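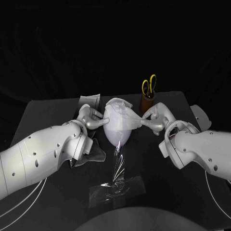 5 Teaching a two-handed wrapping task by remote control

Section 5 covers recording a task in which both hands work on one object and a soft material at the same time. The steps use the wrapping task from the Torkmont practice set: an egg-shaped object is covered with clear plastic film, and the film is gathered and pinched near the top. Other tasks with film, thin bags or cloth are recorded the same way.

Complete Section 3 (Powering up) and Section 4 (Pairing the gloves) before you start. If you have only taught single-hand tasks so far, record a few of the exercises in Section 4.6 first. Film is harder to handle than anything in that set.

5.1 What you need

Torkmont upper body with both hands fitted
Zaltetti operator station, with headset and one pair of gloves
Foot pedal, connected to the port marked REC
Object to be wrapped
Clear plastic film
Scissors and a holder for them
Cloth for wiping the fingertips and the table

A second person is required for this task. In this manual the person wearing the gloves is called the operator and the person at the table is called the assistant. The assistant cuts film, resets the table between recordings and stays within reach of the stop button.

5.2 Preparing the table

1. Wipe the table top. Use a dark, matte surface if you can. Clear film is hard to see through the headset, and against a dark surface the creases and edges show up as bright lines. On a white table the film almost disappears.

2. Hang the backdrop behind the table. Black is best for this task. Pull out the worst of the folds, but small ones near the top do no harm.

3. Route the cables along the sides of the table, clear of the work area. Leave enough slack for each arm to reach the middle of the table and come back to its rest position. Do not tape the cables down close to the wrists.

4. Lay one piece of film flat on the table between the arms. A few crinkles at the edges are fine and give the operator something to aim for.

5. Place the object on the film with the narrow end down. It will not stand by itself, so the assistant holds it until the left hand has closed on it.

6. Put the scissors in the holder, blades down, behind the work area. Bright handles are useful as a fixed point to look at when judging depth.

7. Put the cloth where the assistant can reach it without leaning over an arm.

Caution: The robot must not pick up the scissors in this task. Only the assistant handles them, and only while the arms are in Hold.

Note: Once you have a layout that works, leave it alone for the whole session. If you want the robot to cope with changes in layout, record those as a separate set (see 5.7).

5.3 Setting the grip limits

The standard grip setting is too strong for film and will tear it. It is also likely to dent a soft object. Set the limits for each hand separately.

1. On the operator station, open Hands, then Grip Limits.

2. Select Left. Choose the Support profile. This lets the fingers close slowly and stop at first firm contact.

3. Select Right. Choose the Pinch profile. This limits the thumb and index finger and leaves the other fingers relaxed.

4. Set the right pinch value to 70. The scale has no units. If the film slips, raise the value a little at a time. If it tears, lower it.

5. Press Save to Task. If you press Save to Robot by mistake, the new limits apply to every task until you change them back.

Left-handed operators can swap the two profiles. Keep the same arrangement for every recording in the set.

5.4 Taking control of the arms

1. The operator sits down, puts on both gloves and the headset, and rests both hands on the pads.

2. The assistant checks that nobody is leaning over the table and says "clear."

3. The operator presses the left side of the foot pedal once. The station shows Matching.

4. The operator moves both hands slowly until the two outlines in the headset line up with the robot hands. The outlines turn green when the match is good.

5. The operator presses the left side of the pedal again. The arms now follow the gloves.

Caution: Do not take control if one outline is still gray. The arm on that side will make a quick correcting move when control starts.

Spend a minute moving without recording. Open and close each finger. Touch thumb to index finger on the right hand, then lift both arms a little and lower them. If a finger lags behind the glove, go back to Section 4 and calibrate that glove again.

5.5 Recording one wrap

1. Start with both arms at the rest position. Press the right side of the pedal to begin recording. A red dot appears in the headset.

2. Bring the left hand in to the side of the object. Extend the index and middle fingers against it near the widest point and bring the thumb underneath. The assistant lets go when the operator says "holding."

3. With the right hand, take the far edge of the film and lift it up and over the object. Move slowly. Film that is lifted too fast folds back on itself and sticks.

4. Bring the loose film together near the top with the right thumb and index finger. Small loose flaps above the pinch are acceptable.

5. Draw the film tight by moving the right wrist up and away from the object. Stop when wrinkles run out from the pinch across the upper part. Keep the left hand still while you do this.

6. Hold the pinch while you turn the object slightly with the left hand, then press the gathered film down against the side.

7. Release with the right hand first. Lower the object onto the table, wait for the assistant to take it, and release with the left.

8. Return both arms to the rest position and press the right side of the pedal to stop recording.

Part of the film may stay stretched down to the table while the upper half is being gathered. Leave it. Trying to collect all of the film in one movement is the usual cause of tears.

If the film slips out of the fingers, carry on. Pick it up again and finish the wrap. A recording that contains a slip and a recovery is worth keeping – the robot needs to see how to get out of trouble. Drop the recording only if the object falls, the film tears right across, or the assistant's hands come into view at a point where they should not.

5.6 Resetting between recordings

1. The operator presses the left side of the pedal to put the arms in Hold.

2. The assistant waits for the Hold tone, then removes the object and the used film.

3. Wipe the fingertips with the cloth. Film picks up dust and skin oil from the table and the fingertips soon lose their grip.

4. Lay a new piece of film and set the object back on its mark.

5. Rate the recording on the assistant's tablet: Keep, Keep with slip, or Drop.

Do not reuse film. Creased film behaves differently, and the creases give the operator a starting fold that will not be there later.

5.7 How many recordings to make

A first set of 200 kept recordings is enough to train a version you can test. Do not try to make them all in one day. Seren Prosser, who wrote the practice set at our Grerholm site, suggests changing operators after every 70 recordings. Tired operators begin to rush step 5, and that shows up later as a robot that pulls too hard.

When the first set runs well, add smaller sets with one change in each: a different object, a different film, or the object set down a little to one side. Give each set its own name in the Pugh library. The library accepts up to 4000 recordings per task.

5.8 Common problems

Film tears at the pinch point
Lower the right pinch value. Check the thumb and index fingertips for rough spots.

Film sticks to the fingers on release
Open the fingers wider than feels natural, then move away. If it keeps happening, wipe the fingertips after each wrap.

Object turns in the left hand when the film is pulled
The fingers are too high. Move the grip down and bring the thumb further underneath.

Operator cannot see the film
Move the lamp to the side so that the film catches the light. Do not place the lamp directly over the object.

Arm stops and the station shows code 7
A cable has reached its limit. Put the arms in Hold, free the cable, and drop the recording.

For help with glove fit or grip profiles, contact Ghada Saliba in operator support. Include the task name and the number of the recording.

Section last revised May 20, 2026. Replaces the February version, in which the left and right pedal functions were printed the wrong way around.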